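发件人:夏工
收件人:nollora-cell 讨论组
主题:Re: 倒液工位的维护间隔,建议放宽
日期:2020年2月15日

Dušan,各位:

你的邮件我看了两遍,原文留在最后。先说结论:放宽间隔我暂时不同意。把黑布和重新标定当成一揽子“已经解决”的东西写进作业文件,我也不同意。

现在的台面是这个样子:

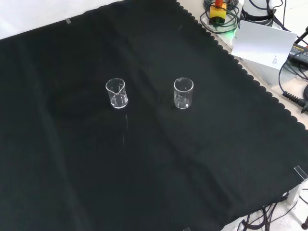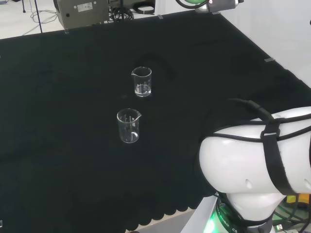
先说布。你信里写“换成黑布以后,透明烧杯的识别问题基本消失”。我不否认换布以后误检少了,但你们同一天还动了两样东西:顶灯调暗了一档,Vavden 的标定文件也换了新的。三件事一起改,然后把功劳记在布上,这个账我看不懂。我上周趁晚上没人用,把灯调回原来那一档,布不动,标定文件不动,误检马上又多起来,尤其是杯底那一圈高光,软件有时把它当成杯口。所以至少有一部分是灯的作用。到底各占多少,我没有做完,也不打算猜。

布本身也有毛病。布是软的,每次有人擦台面、换杯子、伸手过去拿东西,它都会跟着走一点。现在靠几小块胶带压着,胶带粘在布上和粘在台面上完全是两回事,布这一面的绒毛沾上去,过几天就没有劲了。布一起褶,杯子下面就不平,杯子会歪一点点,肉眼看着站得好好的,夹爪下去的时候一边先碰到杯壁。这种事故日志里写的是“抓取失败”,没有人会去写“布皱了”。我翻了最近的记录,有几次失败连着出现,然后忽然又好了,中间没有任何维护条目。我怀疑就是有人顺手把布扯平了,扯完没有写。

所以我的意见是布可以留,但固定方式要改。我试过的办法是在台面上先贴一层双面胶条,沿台边走,布压上去以后再用亚克力角件夹住边。角件要拧到布不能滑,拧太紧会把台板边压出印子,Kotico 送来的那块备用板就是这么废掉的。花边那一侧不要拿来当基准,波浪边本来就不直,对着它摆杯子,摆出来的位置每个人都不一样。谁要是想图省事,找块直边的布来换掉它,我举双手赞成。

再说标定。你写“标定后误差在 2 毫米以内”。请问是在哪里量的?如果是在标定板上量的,那是标定板的误差。标定板是平的、硬的、印着图案的东西,烧杯是透明的、圆的、会反光的东西,两者之间差得远。我们真正关心的是杯嘴的位置和朝向。倒液的时候两只杯子的嘴差一点点角度,液体就顺着外壁往下流。我希望下次有人说误差的时候,把量的对象、量的位置、用的什么工具写清楚,哪怕只写一行。

还有手眼标定的先后次序。作业文件现在的写法是先标相机,再回零,再跑验证。我每次都是先回零,因为零位要是偏了,前面标的相机就白标了。去年换过一次第 6 轴的减速器,换完以后按文件做,验证居然过了,过两天开始偏,最后查出来零位没有重新存。验证能过这件事让我很不舒服,说明那套验证动作本身就查不出这种毛病。它走的几个点全在台面中间,手腕姿态几乎不变,第 6 轴偏了当然看不出来。我建议加几个手腕转大角度的点,靠台边也要有。具体坐标我可以给,但请不要直接抄进文件,先在慢速下走一遍,留意手臂外面绑着的那根线。

说到线。手臂外面的走线是用织带绑在外壳上的,绑的时候手臂停在什么姿态,松紧就只适合那个姿态。绑完请务必手动把手臂走到最远和最近两头,看线有没有绷,有没有在关节处打圈。我见过的情况是弯头处的护套先发白,再开裂,再过些时候信号开始时有时无,然后大家花一整天去查软件。Garg 的人上次来,第一件事就是叫我们升级固件,线看都没看。升完固件好了两天,又来了。最后换线,再没有出现过。所以凡是有人告诉我“升级以后就好了”,我都要先问一句升级的时候动没动过插头。

电源适配器和多余的线圈也请收拾一下。盘在地上的线没有标签,我上回想拔一个相机,差点拔了控制箱。标签纸就在抽屉里,两头都要写,只写一头等于没写。线圈离支架脚远一点,支架脚被线带一下,相机就动了,外参也就跟着不对了,而且动得很小,你站在旁边根本看不出来。我的土办法是在支架脚周围用胶带在地面贴个框,每天开工前看一眼脚还在不在框里。这个办法不精确,可它比软件报警来得早。

回到你的主题,间隔。你提议从现在的每周检查改成每 14 天检查一次,依据是连续 100 次倒液没有失败。我对这个数字有几个疑问。

第一,这一百次是一口气跑完的吗?如果是一个下午跑完的,它说明那个下午状态不错,跟两个星期以后的状态没有什么关系。布会走,胶带会松,支架会被碰,这些都是跟着日子走的,跑多少次都测不出来。

第二,杯子是不是每次都由同一个人摆回原位?如果是,那测的是这个人的手有多稳。我想看的是让不同的人摆,摆得随便一点,杯嘴朝哪边都有。

第三,“没有失败”怎么算?倒洒几滴算不算?倒完杯底还剩一层算不算?我看过一段录像,动作走完了,程序报成功,杯里的液体其实没有倒干净。软件判断的是手臂有没有走到终点,液体在哪只杯子里它并不知道。要拿这个当依据,至少得称一下倒前倒后的重量。天平就在隔壁屋,借来用一个上午不难。

第四,夹爪。信里一个字没有提夹爪的指面。玻璃是滑的,指面用久了会发亮,夹力一样,抓得就没有原来牢。我现在每次检查都用酒精布擦指面,擦完等它干透再上杯子。擦的时候顺便用指甲刮一下,看有没有玻璃屑嵌在里面。有屑的那片直接换,不要想着再用一阵。这一步很快,可要是间隔拉长一倍,中间这段时间谁来看?

我并不是非要守着每周一次。这个周期当初定的时候也没有什么道理,就是排班方便。如果数据真的支持放宽,我乐意少干点活。但现在手上的数据我觉得不够,而且有几项(线、支架、指面)压根没有数据,只有感觉。我的感觉和你的感觉正好相反,那就谁也别拿感觉说话。

我的提议是这样:每周检查先照旧,到 3 月底为止。这段时间里每次检查记下布有没有移位、支架脚有没有出框、指面的情况、倒液前后的重量差。表格我来做,尽量短,大约一页。动过任何东西都写一笔,包括把布扯平这种小事,包括换杯子。灯的档位用胶带封住,谁要调谁在表上签名。到时候拿着这张表再谈间隔,如果前后两次检查之间确实没有变化,我第一个同意放宽。

另外有一件事请你确认。Vavden 那个自动补偿的选项,现在到底是开着还是关着?我上次看是开着的,作业文件里写的是关。它会根据上一次抓取的偏差自己改下一次的位置,听起来很好,可它也会把真正的偏移盖住,等到补偿到头了才一下子报出来。如果你那一百次是开着补偿跑的,那我前面的疑问还要再加一条。麻烦查一下那天的配置备份。备份要是没有留,也请直说,我们就当没有这组数。

Kotico 的报价我也看了,他们想把整套维护包过去,远程做标定。我问过对方,远程怎么知道布皱没皱,对方说可以加一台相机。加一台相机就多一个支架、多一根线、多一份外参。我没有接着问下去。合同的事请先不要签,等表格出来再说。

备用的亚克力角件还剩几个在工具柜下层,和坏的混在一起,有裂纹的我用记号笔打了叉,别用。

夏

-------- 原始邮件 --------
发件人:Dušan Todorova
收件人:nollora-cell 讨论组
主题:倒液工位的维护间隔,建议放宽

大家好,

双臂倒液工位最近运行得很稳定,我想把维护安排调整一下,先在组里征求意见。

换成黑布以后,透明烧杯的识别问题基本消失。新的 Vavden 标定文件也已经上线,标定后误差在 2 毫米以内。顶灯同时调暗了一档,反光比以前少。

上次测试连续倒液 100 次,没有失败。基于这个结果,我建议把检查间隔从每周一次改为 14 天一次,检查内容不变,仍按作业文件的顺序:相机标定、回零、验证动作。省下来的时间可以用在第二个工位的搭建上,那边的控制箱和走线都还没有弄完。

Kotico 也给了一份远程维护的报价,附件大家可以看看。我个人觉得价格可以接受,如果没有人反对,我就回复他们往下谈。

有意见请直接回到组里。

Dušan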